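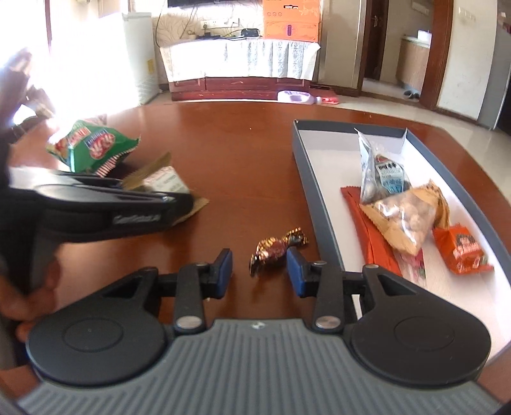 Fig. 3. Hand-held gripper, snack table, candy just past the blue fingertip pads.

Running the snack table on open day

I wrote this part after our June 18, 2020 open day at Vendport, so it's mostly what I wish I'd had taped to the wall that morning. Read the charging section first if you haven't.

1. Put the tray along one side of the table and leave yourself some bare wood next to it. Visitors need elbow room!

2. Set out a mix of packets. Small twist-wrapped candies are the crowd favorite, but puffy bags are great for showing how wide the jaws open.

3. Hold the gripper with the jaws facing away from you and squeeze the handle slowly, all the way, then let go. Do this a few times before anyone walks in.

4. Line up the blue pads on either side of the candy — the middle of the wrapper, please, and leave the twisted ends alone — then close and lift.

5. Move it over the tray and open the jaws low down. Ritu Tomar likes to let kids try this step first, and I've started doing the same.

Note: Shiny wrappers slide around more than you'd think. If one gets away from you, open up and start over from step 4.

Caution: Keep fingers clear of the link arms and the silver pivot caps while the jaws are moving. Two people working at one table should agree on who goes first.

Packing up is in the next section.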